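How to test whether a machine can take over a small hand job

Written by Teguh Yusof, Sarkden workshop pages
Level: beginner. You need a table, a pen that opens, a watch and some patience.

People ask me often if a robot can already do the small jobs of the house or the repair bench. They have seen a video where an arm folds a towel, and they would like to know if it can also change a battery cover or sort the screws. My usual reply is that they should test one job themselves, on paper first, before they spend money. In this tutorial I show the method with the job I know best, changing the refill of a ballpoint pen. At Sarkden we do it for the office pens of three schools, so for us it is real work.

Step 1. Choose one job and write where it starts and stops

"Tidy the desk" is too big. "Change the refill" is a good size. Write the first moment and the last moment in one line each. Mine are:

Start: closed pen and new refill on the table, old refill inside the pen.
Stop: closed pen on the table, and it writes.

The last two words gave me the most trouble. A pen can be closed and look correct, and still it does not write when the refill is the wrong length. If your stop line can be checked only by using the object, the machine also has to use it, or a person has to stand there and check.

Step 2. Do the job slowly and write down what each hand does

Sit down, put your forearms on the table and work at half your normal speed. Ask a second person to write. Kartini Liem wrote for me and she stopped me many times, for example when I said "I open it" and she wanted to know which hand is turning and which one is holding. 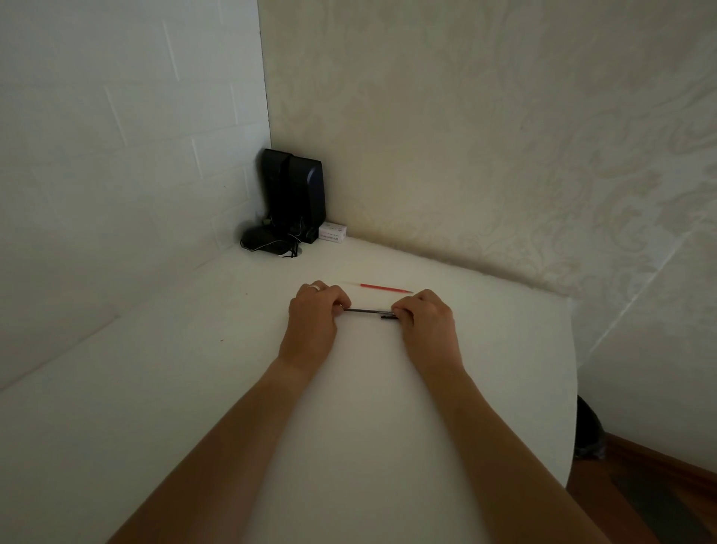

Both hands on the pen, with the red refill on the desk behind it.

Write one line for every change of grip. A change of grip is when any finger leaves the object or comes back to it. Beginners write five lines for a refill. Kartini had two pages.

These are the lines we found most useful to keep separate:

- pick up the pen
- turn the pen in the fingers until the joint is at a good place
- hold one part and turn the other
- feel that the thread is free
- pull the two parts away from each other
- take out the old refill and keep the spring
- put the new refill in, tip first
- close, and stop turning at the right moment

Step 3. Mark every line with S, F or B

S means you needed to see. F means you needed to feel. B means you needed both hands at the same moment.

To find the F lines, try the job with thick winter gloves. The lines which become difficult are F lines. To find the S lines, close your eyes. To find the B lines, put one hand in your pocket and see where you get stuck. You may use a clamp for this last test if the machine would have one too.

In my list almost every line got an F. The thread is the worst. When I open a pen I don't look at it at all, I wait until it becomes loose, and I could not tell Kartini how many turns this was. 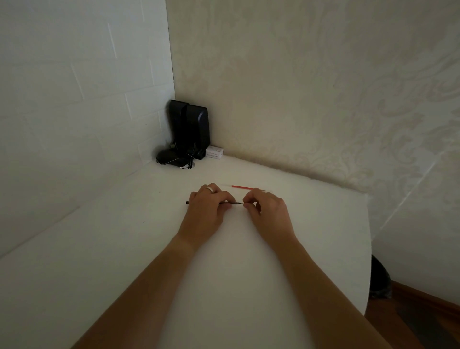
The machine does not have this feeling for free. Some grippers measure the force on the fingers, but a pen of this kind asks for very little force, and the difference between "closed well" and "cracked" is small. Hakim Tarigan, who has a Bilter arm in his shop in Pirkar, set the closing force for one model of pen, and it went well for that model. Then a school sent a different one and he started the setting again from the beginning.

Step 4. Make the job harder on purpose

A test with everything in the same place says little. Change one thing each time:

- put the refill at another angle
- use a dark pen on a dark table, then on a white one
- use a pen from another maker
- let the refill roll
- leave the cap on

Write beside each change whether your own hands noticed it. Mine did not notice most of them, and I believe these are the expensive ones. When we buy a machine we pay for all the things that our hands do without telling us.

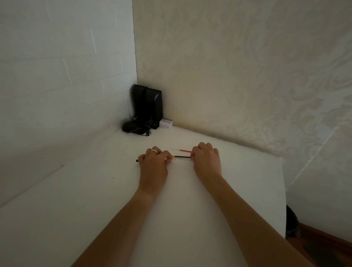

Seeing is the part where machines have improved most, and I would not reject a job only for the S marks. A camera finds a pen on a plain table without any problem. The trouble begins when the work is going on, for the hands or the gripper come between the camera and the parts. Look at the red one behind the black: the right hand already hides some of it, even if it lies still and has a strong color on a white surface. For this reason I ask each seller to show me the job from the camera of the machine and to tell me what it does when a part disappears. A good answer is that it remembers the position, or that it has a second camera from the side.

Step 5. Count before you decide

If you can get a machine for a trial, run the job 50 times without helping. Helping is also when you push the refill a little straighter with your finger. Write each failure with the line number from your list. Hakim counted 826 refills before he made a decision, but 50 is enough to see which line fails again and again.

Then do 100 by hand and write the time. It is boring work. Do it in two parts, and not on Sunday evening as I did.

What I decided for the pens

We still change them by hand. Hakim's arm now brings the trays and puts the finished pens in boxes, where almost all lines are S, and he is satisfied with it. Opening and closing stays with us. Dayana Trujillo does the same test now for plastic buckles at Ambaye, and she has fewer F marks than I do, so her result can be different.

If you try this with another job, please send me your list of lines with the marks, also if you stopped in the middle. I collect the ones with a spring inside.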